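Stusodton Neighbors Help Board
Home > Around the House > Furniture and Fixing Up

Yellow tray top on a gray table: keep the rim or sand it off?

tundgate_tinkerer
Posted in April, 12 replies hidden

Hi everybody! I finally have a proper work table and I'm so happy with it. The top is gray with a wood grain look, wipes down in a second, and it's big enough that I can leave a project out overnight. On top of it I want to keep a bright yellow board for the messy jobs (glue, paint, bike parts, potting up seedlings). I picked up a secondhand one at the Kusuma swap shelf and it has a raised rim along one long side.

The rim is the thing I can't decide about. It stops beads and screws from rolling off, and I love that. But when I sweep crumbs and sawdust off the board, everything piles up against it. Also the board slides when I lean on it. Do I take the rim down flush, or live with it? And what do you all put underneath so it stays put without marking the gray? I've got 5 dollars left in the budget, so nothing fancy please!

Dosik_Attic
Member, 107 posts

Keep the rim!!! I had a board like that for years and the rim was the best part of it. Turn it so the rim is on the far side from you, then sweep toward yourself into a dustpan or even a folded sheet of paper. Done. If you sand it off you will be on your knees hunting for tiny screws by the end of the first evening, ask me how I know.

For the sliding, get the rubbery mesh stuff people put in kitchen drawers. Cut it a finger's width smaller than the board all the way around so it doesn't peek out. One roll will do the board and the silverware drawer too.

And yellow is a great choice by the way. Small dark parts show up on it like crazy.

plainpine
New here

i just use a wet dishcloth under mine. works ok. don't leave it there though

benchnight_regular
Helper, 2000 points

Oh, I love this question, because we went back and forth on the same thing at our bench nights and ended up with strong feelings in every direction.

I'm with Dosik_Attic on leaving the rim alone. Sanding also leaves you with a raw strip that will never match the rest of the yellow, and a bright color makes every touch-up visible. What helped us was thinking about which way the work comes in. If you slide heavy things on and off the board, they should come in over the side with no rim, so you aren't bumping up and over a ridge with your hands full. Put the rimmed side wherever you'd hate to lose something.

We have the same sort of pairing, yellow board on gray wood grain, and the line where the two meet is where all the wear happens. Fingers, tools, elbows, everything lands there.

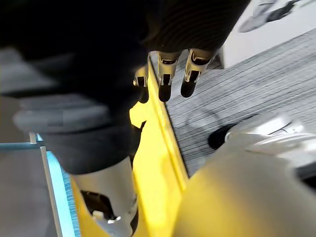 Tundgate Fix-It Club, Bench and Tabletop Group

You get the idea from the ridge there: the yellow stands clear of the gray, and grit loves to collect in the corner along the outside of it. Run an old toothbrush down that line before you lift the board. If you drag the board with grit under it, you get fine scratches in the tabletop, and on a gray grain they catch the light every time you sit down. Lift it, always. Two hands, straight up.

On the drawer mesh, yes, wonderful stuff, but check it once in a while. Some kinds get tacky when they sit under something in a warm room, and then they leave a waffle print. I peel ours up every month or so and rinse it in the sink. The dishcloth idea is fine for an hour of work. Any longer and I'd worry about moisture sitting on a surface that's supposed to stay dry.

If you want to spend even less, the stick-on felt dots with a rubber face are 55 cents a sheet at the Dosik swap room when they have them. Put one near each corner and one in the middle so the board doesn't bow when you press down. Try them on the underside of the table first and leave them a few days to see if they mark.

Please come back and tell us which way you turned the rim, I really want to know!

tundgate_tinkerer
Thank you all so much! Rim stays, facing the wall. Going to look for the dots this weekend and I'll try the mesh if they're out.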